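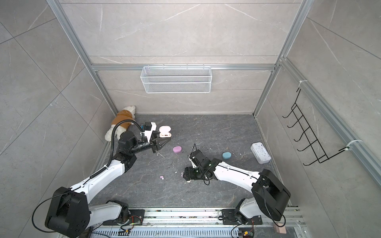
Wire basket on the rail, gray marble-effect tile behind.

To: Skernen kitchen and bath list
From: Rhona Mowat
Subject: Re: Grout color for large gray tile

Struan Laing wrote:
> We have large gray marble-look tile going up on three walls of the
> utility room. Tosh wants white grout to pick up the veins. I think it
> will look like a grid. Has anyone lived with either for a few years?
> Also, is 14 days too long to wait before sealing?

Struan,

I would go with a mid gray, one shade darker than the body of the tile. We used white in the back hall and it was tan by the second October. Scrubbing helped for a week or so.

Make up a sample board first. Glue two offcuts down, grout the gap, and look at it the next day. Wet grout always looks darker than it ends up.

On sealing, follow the bag. Ours said three days and we waited 13 with no trouble, so 14 is fine. If you buy an epoxy grout you can skip the sealer, but it sets fast and you need two people.

Senga MacRitchie had a half bag of mid gray left over from the Nellotau job. Ask her before you order.

Rhona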